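November, a little before midnight

Three hours of my one life went to Carkau Mobile today, and I would like them credited to next month's statement.

It began with the letter. Carkau wrote to me, on paper, to say they will stop writing to me on paper. From next billing cycle everything goes to the app, and anyone who still wants an envelope can have it for 4 dollars a month, a sum that is itself printed on the bill. The letter ran to 11 pages. Two of them were blank except for a line saying they were blank on purpose.

I don't even mind the app. I mind that it wants to send a code to the number on the account, and the number on the account is the landline I had in Cledcombe, which I gave up when I moved. Somewhere a phone that isn't mine keeps being told six digits.

So I called. The robot voice asked me to say in a few words what I wanted. I said "change my contact number." It heard "change my contract number" and sold me, or tried to sell me, something called Trandesier Unlimited Plus. I said no in several tones. Then music, the same pan flute thing as in the spring, when they lost my rebate.

Eventually I got Giang Diệp, who was lovely and sounded as tired as I was. She could see the old number and she could see me, but she couldn't put the new one in without a code. Sent where? To the old number. We both went quiet for a bit. She said the store on Châu Street could do it with a photo ID, and gave me a reference number so long that I ran over onto the back of the letter.

Went down at four. 32 people on the ticket screen ahead of me and one man at the counter explaining his divorce. Rhiannon James from the old office was in line too, same letter in her hand, same face on. Her mother is on the account as the holder and has been dead since before texting. I stopped complaining for a while after that.

When my turn came it took over a minute, hardly more. Quyên Chu at the desk typed the number, turned her screen for me to check, and asked whether I'd like a receipt. I said yes please. She said it would be in the app.

Lucinda phoned tonight to ask how it went and the call dropped twice.

Must remember to ask about the family plan before the discount goes. Also milk.

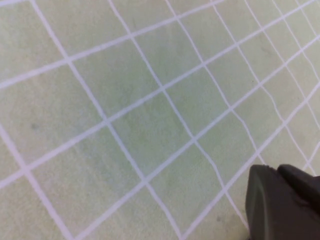
How do I keep getting a paper bill from Carkau?

Ask for it by phone or at a store before the next billing cycle starts, and 4 dollars a month will be added to your bill.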